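Portioning small biscuits into paper cups

Tips – Baking and Storage
Gollisdale kitchen pages, revised January

Use round paper cups for mixed biscuits that will be carried or stored in a tray. The cup keeps crumbs in one place and stops iced pieces from marking plain ones. Cups sold in sleeves of 500 cling together; roll the stack between finger and thumb to part them.

Size. Measure the flat base of the cup. A 30 mm base takes a 32 mm biscuit if the paper is thin, as the sides give a little. Star and flower shapes should be measured point to point.

Cooling. Leave baked pieces on a rack until no warmth can be felt underneath. Filled pieces such as macarons need longer – 2 hours in a cool room.

Order of work. Set all the cups in the tray before filling any. Keep the unsorted sweets on a second tray directly in front, so that nothing is carried over finished cups. Fill from the back row forwards. Lift each piece by its edges, and put drizzled pastry in last.
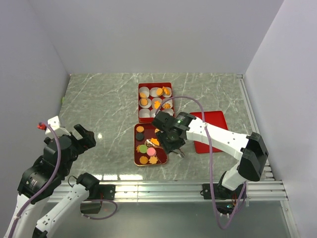
Cups in the upper tray, loose assortment in the lower.

Storage. Cover the tray with a rigid lid. Film sags on to the taller pieces. Macarons go in a separate tin – they soften crisp biscuits within a day.

Cleaning. Wipe trays with a damp cloth and dry at once, particularly under a rolled rim.

Notes by Gun-woo Yook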